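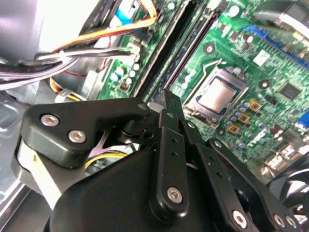 各位同行、各位做过拆装活儿的师傅，还有对机器人好奇又爱较真的朋友们：

普洛莫夫（Plomov）守则编写小组现在面向大家招募参与者，一起来写、来试、来挑毛病。我们手上有一份《台式电脑内部作业中机械夹爪的使用守则》，目前是第三稿，读起来已经像那么回事了，可是一拿到工位上照着做，总有几条让人皱眉头。所以想请更多的人坐到桌边来，把它一条一条过一遍。

先说说来龙去脉，略有点长，您泡杯茶慢慢看。

## 我们在写什么

守则最早只有两页纸，是斯科克伍德（Skokwood）工坊里几位操作员自己贴在墙上的，写的都是大白话：夹爪伸进机箱之前看一眼线，急停按钮够不着就别开工，换了人要重新走一遍检查。后来德利吉安尼斯（Deligiannis）公司的维修部门来借用这份东西，问了许多我们答不上来的问题，比如“看一眼线”到底看哪几根，看到什么程度算看过了。于是就有了第二稿，又有了第三稿，纸也越写越厚。

现在的第三稿分成 8 章，从进场、开箱、定位，一直写到收工和交接。其中写得最顺的是进场和收工，最磕磕绊绊的是定位那一章。机箱里头地方小，线束横在半道上，主板上又密密麻麻全是小元件，夹爪的指尖该从哪个方向下去、离内存插槽多近就要减速、连杆会不会在看不见的地方蹭到电容，这些问题每个人都有自己的一套手法，而且每个人都觉得自己那套最稳当。我们不打算评谁的手法好，只想把大家都认可的底线写清楚，其余的留给现场的人去判断。

过去的作业记录我们也整理过一遍，总共 2779 条，有写得极认真的，也有只写了“正常”两个字的（写“正常”的那几位，我们也非常欢迎来，您心里一定还有不少没写下来的东西）。这些记录会作为讨论材料发给参与者，个人姓名都已经去掉。

## 想请什么样的人

这次一共招 50 位参与者。下面几类朋友我们特别盼着：

- 平时就操作机械臂或者夹爪的，年头长短不论，用过哪家的设备也不论；
- 修电脑、攒机器、做硬件回收的，对机箱里哪里怕碰、哪里不怕碰有手感；
- 管安全、写规程、做培训的，尤其是写过一份规程然后眼看着没有人照做的；
- 刚入行的新人。这一条我们要多说两句：老手常常觉得某一步不必写，新手一读就卡住了，您卡住的地方对我们非常有用，请千万别因为资历浅就不好意思报名。

不需要会编程，也不需要带设备。能用中文读和写就可以，讨论时夹几个英文术语没有关系，小组里常年有人把 gripper 叫作“爪子”，大家都听得懂。

## 参与者要做些什么

整个过程分三段，可以全程参加，也可以只参加其中一段，报名时写明就好。

**第一段：通读。** 我们会把第三稿和作业记录发给您，请您用自己顺手的方式做批注，纸上写了拍照发回来也行。请把看不懂的句子圈出来，把您觉得会在现场惹麻烦的句子划出来，两种记号分开用。如果某一条您完全同意，也请打个勾，空着的地方我们没法知道您是同意还是没看到。

**第二段：到场试做。** 地点在斯科克伍德工坊，每人来 6 个小时，中间管一顿饭（有素食，有忌口的请提前讲）。试做时两人一组，一位照着守则念，一位照着做，念的人不许替做的人解释。哪一句念出来对方没动，或者动错了，当场记下来，随后两人对换。第一次来的人会有操作员全程陪同，在陪同的操作员点头之前，请不要自行启动设备。

**第三段：改稿。** 这一段在线上进行，按章节分小组，把前两段收上来的意见逐条处理。采纳的写进正文，不采纳的写明理由，附在后面一并公开。意见提得尖锐没有关系，我们只请大家对着条文说话，不对着人说话。

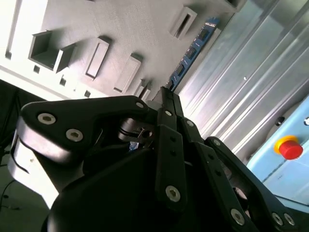

*作业区一角：黑色夹爪与开着各式槽口的浅灰色板，右下方是装有红色急停按钮的控制盒。*

## 到场的几条规矩

守则还没有定稿，但是以下几条从第一稿起就没变过，到场的每一位都要遵守，包括我们自己：

1. 动手之前，先找到急停按钮，伸手试一下够不够得着。够不着就挪站位，挪好了再试一次。
2. 夹爪在机箱里的时候，手不进机箱。要理线，先把夹爪退出来、停稳，再由操作员确认。
3. 机箱的电源线在开工前拔掉，插头放在两个人都看得见的地方。
4. 任何人都可以喊停，喊停的人不用说明理由，其他人先停下再问。
5. 头发长的扎起来，挂绳、围巾和松垮的袖口收好。
6. 当天的记录当天写，不光写结果，也写您当时犹豫过的地方。

第四条常有人问，万一喊错了怎么办。喊错了就喝口水接着做，我们从来没有因为多停了几次而抱怨过谁。倒是有几位朋友事后才说“其实那会儿我就觉得不太对”，这样的话听了最叫人心疼，下回请当时就喊出来。

## 正在争的几个问题

为了让您心里有个数，也把目前吵得最久的几处列在这里。报名时如果对其中某一条有看法，随手写两句，我们会尽量把您分到相应的小组。

一是线束。有人主张夹爪进入之前，凡是横在路径上的线都必须固定；也有人说固定过的线反而会被整束带动，不如留出余量。两边都能从记录里找到例子，第三稿里暂时写的是“视情况处理”，这几个字谁看了都不满意。

二是视野。夹爪靠近主板时，连杆和指尖会挡住一部分板面，手腕上的相机看不到被挡住的地方。那么操作员应当在什么位置停下来，换个角度再确认一次？要不要规定必须有第二个视角？规定得太死，小工坊用不起；规定得太松，等于没有写。

三是零件的摆放。拆下来的东西放在哪儿，按什么次序放，要不要每种零件有固定的位置。特鲁纳诺（Trunano）托架的用户已经有一套自己的摆法，我们打算请他们来讲一讲，但守则本身不指定任何一家的产品，用别的托架、甚至用一只纸盒，也应当能照着做。

四是交接。上一位做到一半，下一位接手，口头说一句够不够？急停之后恢复作业，算不算一次交接？这一条看着不起眼，上次讨论的时候却一直说到工坊关灯，最后也没有定下来。

## 我们能提供的

到场试做的参与者有劳务补贴，往返路费凭票报销，具体标准会写在确认函里，您看过之后再决定来不来，完全不必为难。通读和改稿两段目前没有报酬，这一点先说清楚，免得日后不愉快。凡是完成任意一段的参与者，名字都会列在定稿的致谢页上，不愿意列名的请告诉我们。参与证明也可以开，需要盖章的请注明单位全称。

您的批注和试做记录只用于修订这份守则，试做中出现的失误不会通报给您的单位。定稿预计在 11 月放出，任何人都可以免费下载、打印、修改，贴在自家墙上也好，拿去当培训教材也好，只请保留出处，并且把改动过的地方标出来。

## 怎么报名

请写一封邮件给招募联系人达维娜·哈利迪（Davina Halliday），标题写“守则参与者报名”，正文里包括：

- 怎么称呼您，平时做什么；
- 想参加哪一段，或者全程；
- 有没有用过夹爪或机械臂，没有就写没有；
- 您在工作中遇到过的一条让人哭笑不得的规程，长短随意。

最后这一项不作为筛选条件，只是我们实在爱看。前几次收来的故事里有好几条后来成了守则的反例，放在附录里，读的人比读正文的还多。

邮箱地址和工坊的交通路线都写在本页的联系栏里。两人结伴报名的，请在信里互相提一下名字，我们会把两位排在同一天，不过试做时会拆开分组，请多包涵。行动不便或者需要坐着操作的朋友也请在信里讲一声，工位的高度可以调，陪同的操作员会提前把站位和急停按钮的位置重新安排好，再和您一起核对一遍。

收到报名后，达维娜会逐封回信，她回得不算快，但一定会回。名额满了之后仍然可以报通读那一段，稿子多一双眼睛看总是好的。

普洛莫夫守则编写小组
2024年5月5日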